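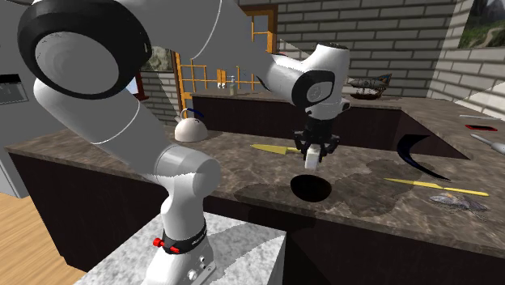

Parallel gripper holding the white block over the hole, in simulation.

Step 2: Test the grip before you trust it

Kaufmann's notes say the default finger force is fine. I'd check. Close on the block, lift it clear of the counter, then swing the wrist through 20 degrees and back. Log the block's pose the whole way. If it creeps, raise friction last; too much of it makes any gripper look good. Run the same test on the second gripper with the same seed. A simulated pass tells you little about real fingers.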